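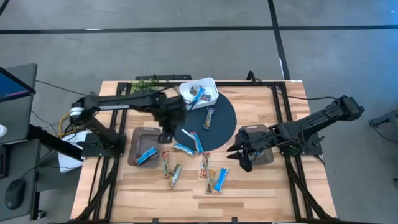 밝은 줄무늬 판재 패턴의 목재 상판과 검은색 금속 프레임

Schwerdtfeger Skinwood 하드왁스 오일(무광, 750 ml) 사용기
작성일 02/11/2023

작업대 상판용 마감재로 Skinwood 무광을 한 통 사용한 기록이다. 기존에는 수성 폴리우레탄 바니시를 썼다. 도막 강도에는 불만이 없었으나 부분 보수가 어려웠다. 긁힌 자리만 덧칠하면 경계가 남고, 경계를 없애려면 상판 전체를 갈아야 한다. 하드왁스 오일은 부분 보수가 쉽다고 알려져 있어 그 점을 중심으로 보았다. 가구용 색감 평가는 이 글의 범위가 아니다.

제품 개요
식물성 건성유에 카르나우바 왁스를 배합한 1액형이다. 경화제는 없다. 라벨의 권장 도포 횟수는 2회, 도포 간격은 12시간이다. 구입은 Storport에서 했고 배송 중 뚜껑 눌림이나 누액은 없었다. 개봉 직후 바닥에 침전물이 두껍게 깔려 있어 나무 막대로 5분 정도 저어야 균일해졌다. 흔들어서는 풀리지 않는다. 소광제가 가라앉은 것으로 보이며, 덜 저은 상태로 바르면 통 위쪽 오일은 반광에 가깝게 나온다. 첫 시편을 이렇게 망쳤다.

점도는 바니시보다 높고 꿀보다 낮다. 냄새는 용제 계열이며 환기 없이 쓸 수준은 아니다.

시편과 조건
시편은 500×600 mm 자작 합판, 두께 6 mm. 한 면의 면적은 3000 cm²이다. 휨을 줄이려고 양면에 모두 발랐다. 연마는 120번, 180번 순서로 하고 진공 청소 후 마른 천으로 닦았다. 220번 이상은 권하지 않는다. 별도의 작은 조각을 320번까지 올려 보니 흡수량이 줄고 표면에 오일이 남아 끈적임이 이틀 더 갔다.

작업은 6월에 했다. 실내 온도 23도, 상대습도 60% 내외. 도포 도구는 흰색 나일론 패드를 쓰고, 20분 뒤 면포로 잔량을 닦아냈다. 오일이 묻은 천은 물에 적셔 금속통에 보관했다. 건성유가 스민 천은 자연 발화 위험이 있으므로 뭉쳐서 버리면 안 된다.

도포량
도포 전 시편 질량 1237 g. 2회 도포 후 2주 경과 시점 1281 g. 증가분은 44 g이고, 양면 합계 6000 cm²로 나누면 제곱미터당 73 g 남짓이다. 합판의 함수율 변화를 보정하지 않았으므로 이 값을 순수 고형분으로 읽으면 곤란하다. 증가분의 대부분은 1회차에서 나왔다. 2회차는 1회차에 쓴 양의 절반이 되지 않았다.

시편과 작은 조각, 실제 작업대 상판 한 장까지 마친 뒤 통에 남은 오일은 482 g이었다. 상판 윗면만 바를 경우 750 ml 한 통이면 여유가 있다.

건조
손가락이 묻어나지 않는 상태까지 9시간, 가벼운 물건을 올릴 수 있는 상태까지 하루가 걸렸다. 완전 경화는 라벨에 14일로 적혀 있다. 7일째에 물컵을 올려 두었더니 옅은 고리가 생겼고, 같은 시험을 15일째에 했을 때는 생기지 않았다. 급하게 쓸 상판이라면 이 기간이 문제가 된다. 바니시는 3일이면 충분했다.

내오염성(15일 경과 후)
물, 1시간: 변화 없음.
커피, 1시간: 변화 없음. 4시간: 옅은 갈색 자국, 중성세제로 대부분 제거.
기계유, 4시간: 색이 약간 진해짐. 제거되지 않음.
이소프로필알코올, 5분: 광택 변화. 닦은 자리가 하얗게 뜸.
목공용 본드, 경화 후: 스크레이퍼로 깨끗하게 떨어짐.

알코올에 약한 점은 작업대 용도에서 단점이다. 작업면을 알코올로 닦는 습관이 있다면 다른 제품을 고르는 편이 낫다. 반대로 본드가 잘 떨어지는 점은 바니시보다 좋았다. 바니시 도막은 본드를 떼어 낼 때 함께 들리는 일이 있었다.

긁힘과 보수
연필심 경도 시험은 하지 않았다. 드라이버 날로 일정한 힘을 준다고 생각하고 그은 결과, 바니시 시편보다 홈이 깊었다. 도막이 얇으니 당연하다. 다만 홈 주변이 하얗게 깨지는 현상은 없었다.

보수는 홈 주변을 180번으로 가볍게 갈고, 오일을 소량 문지른 뒤 10분 후에 닦는 방식으로 했다. 다음 날 정면에서는 경계를 찾을 수 없었고 역광에서만 광택 차이가 보였다. 2주가 지나자 그 차이도 줄었다. 알코올로 하얗게 된 자리도 같은 방법으로 복구되었다. 구입 목적이 이것이었으므로 이 항목은 만족한다.

비교 제품
같은 용도로 Zasiline의 오일을 쓰는 Gualtiero Cattaneo 씨에게 남은 조각을 받아 나란히 두었다. Zasiline 쪽이 노란 기가 강하고 촉감은 더 매끄럽다. 커피 4시간 시험에서는 두 제품의 자국이 비슷했고, 알코올에는 Zasiline 쪽이 조금 더 버텼다. 시편의 수종과 연마 조건이 다르므로 우열을 정할 자료로는 부족하다.

용기와 보관
뚜껑은 일반 압입식 금속 뚜껑이다. 테두리 홈에 오일이 고이면 굳어서 다음 개봉이 어렵다. 닫기 전에 홈을 닦아야 한다. 한 달 뒤 개봉했을 때 표면에 얇은 막이 생겨 있었고, 걷어 낸 뒤 사용하는 데는 지장이 없었다. 장기 보관분은 작은 유리병에 가득 채워 옮겨 두었다.

평가
도포성: 양호. 초기 교반 필요.
건조: 느림.
내수성: 경화 후 양호.
내약품성: 알코올과 광유에 취약.
보수성: 우수.

작업대 상판 두 장 가운데 조립용은 Skinwood로 유지하고, 세척제를 자주 쓰는 쪽은 기존 바니시로 둔다. 재도포 주기는 아직 자료가 없다. 다음 여름에 같은 시편의 질량과 물 고리 시험을 다시 할 예정이다.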